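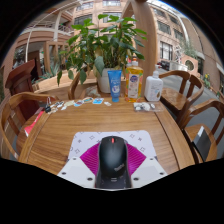 La pinza cerrada sobre el ratón, con los dedos magenta.

Pinza manual con dedos flexibles: se me abren las puntas al cerrar
Publicado por zallard_taller el 2026-09-05 en Montajes caseros > Pinzas y efectores

zallard_taller escribió:

Sigo con la pinza de mano que empecé en agosto. Es la versión con cámara encima, para grabar agarres y pasárselos luego al brazo. La mecánica va bien, cierra y abre sin holguras, pero los dedos no me convencen.

Son impresos en TPU, con nervios internos, de los que se doblan hacia dentro cuando empujas por el centro. Con cosas altas se comportan como esperaba. Con cosas bajas y redondeadas, como el ratón de la foto, el dedo toca con la parte de abajo, se apoya en el lomo y la punta se queda mirando hacia fuera. Si aprieto más, el ratón se me va hacia delante.

Datos por si sirven:
- TPU 95A, relleno al 50 %
- pared de 2 perímetros
- placas de montaje atornilladas con tres tornillos por lado
- gatillo con muelle, sin motor todavía

¿Bajo el relleno, cambio los perímetros o rediseño el dedo entero? Me gustaría no tener que volver a imprimir las placas.

mlarrea escribió:

Relleno al 50 en un dedo de ese tipo es muchísimo. Lo que tiene que doblar son los nervios, y si los haces macizos se porta como una cuña de goma. Yo los imprimo sin relleno, solo perímetros, y con el nervio de un ancho que el laminador resuelva en dos pasadas exactas. Mira la previsualización por capas, que a veces mete una línea de relleno donde tú crees que no hay.

zallard_taller escribió:

Mirado. Efectivamente, mete relleno en el marco exterior, en los nervios no. ¿Eso influye tanto?

mlarrea escribió:

Influye en la cara de contacto. Si la cara es rígida no envuelve nada.

Firouzeh Kiani escribió:

No estoy de acuerdo con que sea el relleno. En la foto los dedos hacen pico hacia fuera, cada uno por su lado. Eso me suena más a geometría: tienes el vértice del dedo donde debería estar el tramo que abraza. En un objeto bajo, todo el contacto ocurre cerca de la base y ahí casi no hay recorrido.

Antes de imprimir nada haría la prueba de levantar la pinza. Agarra el mismo ratón con las puntas, sin bajar tanto, y mira si sigue escapándose. Si así agarra, los dedos están bien y el problema es cómo entras al objeto.

Cletus Delacroix escribió:

Lo que dice Firouzeh. Añado que las placas están inclinadas, o eso veo yo, y la inclinación decide más que el material. En la mía puse cuñas de 3 mm entre la placa y el dedo para cambiar el ángulo y fue lo que más se notó. Te ahorras reimprimir las placas, solo necesitas tornillos más largos.

La cuña la saqué del repositorio Noguchi, carpeta de accesorios. Hay que reflejarla para el otro lado.

jirkdale_norte escribió:

Perdonad, pero poner cuñas es arreglar un mal diseño con papelitos. Si el ángulo está mal se corrige en la placa y se imprime otra vez, son un par de horas. Con las cuñas te va a trabajar el tornillo a flexión y en una pinza que abres y cierras todo el día acaba aflojándose.

Cletus Delacroix escribió:

Llevo desde primavera con ellas y no se ha aflojado ninguna. Con arandela ancha y fijador de roscas. Para probar ángulos me parece más rápido imprimir una pieza pequeña que la placa completa. Cuando encuentre el ángulo definitivo ya la haré entera.

jirkdale_norte escribió:

Para probar, vale. Para dejarlo, no.

zallard_taller escribió:

He hecho la prueba de Firouzeh. Con las puntas agarra el ratón y lo levanta, aunque queda torcido y baila un poco. Bajando la pinza del todo se escapa igual que antes. O sea que las dos partes tienen algo de razón.

Voy a imprimir un juego sin relleno y otro igual que el actual con la cuña de Cletus, y los comparo por separado para no mezclar cambios.

tere_cnc escribió:

¿Y la superficie? Tengo una pinza parecida y encima de una alfombrilla los agarres me salen mejor que sobre la mesa a pelo. Si luego el brazo va a trabajar sobre madera, yo grabaría también sobre madera. Ese ratón además es liso y curvo por todas partes, es de lo peor para empezar. Prueba con un bote.

zallard_taller escribió:

Con botes no tengo problema, por eso estoy con el ratón. Lo de grabar sin alfombrilla me lo apunto.

Firouzeh Kiani escribió:

Otra cosa que no depende de los dedos: comprueba que los dos lados lleguen al centro a la vez. Cierra despacio en vacío sobre una línea dibujada en un papel. Si uno llega antes, empuja el objeto y parece que resbala.

mlarrea escribió:

Buena esa. A mí me pasó por un diente de diferencia en el engranaje y estuve una semana culpando al filamento.

zallard_taller escribió:

Comprobado con la línea. El izquierdo llega antes, poco, pero llega antes. Desmonto y miro la cremallera. Los juegos nuevos los dejo imprimiendo esta noche de todas formas.

lollik escribió:

¿Puedes subir el STL de la base? El enlace del hilo anterior me da error.

zallard_taller escribió:

Cuando la vuelva a montar, que igual cambia algo.

Temas relacionados
Cuñas y ángulos para dedos flexibles (archivos)
TPU 95A: hilos y atascos con extrusor directo
Pinza Lollik v2, lista de materiales
Calibrar la cámara gran angular en una pinza de mano
Se vende brazo de sobremesa para piezas

Contacto | Normas del foro | © Foro Taller Jirkdale | Volver arriba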